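The Eken rental kit costs less per week than I expected, and I still think most small shops should wait. Wallner sends two hand-held grippers in a case and charges by the day. 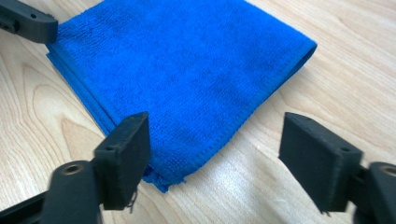
My complaint is the pads. They are flat and stiff, and cloth is a hard test. A frayed corner like the one on this blue towel is easy to miss.

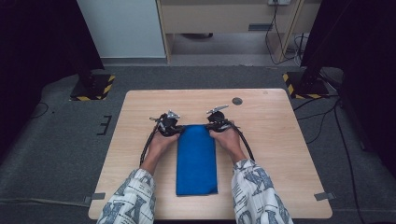 Regula Mayrhofer would pay for 12 days. I would pay for two – the cables bother me that much. 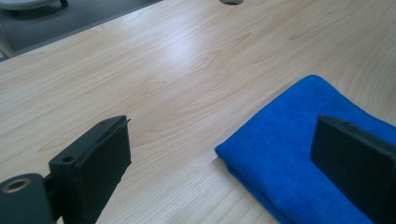 Folded towel beside the right gripper finger.

Wallner should offer softer pads at the same price.

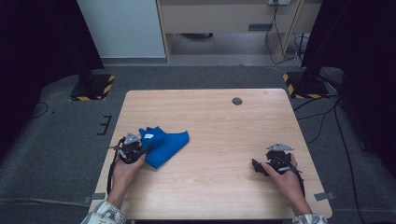
Until then, I'd skip it for laundry work.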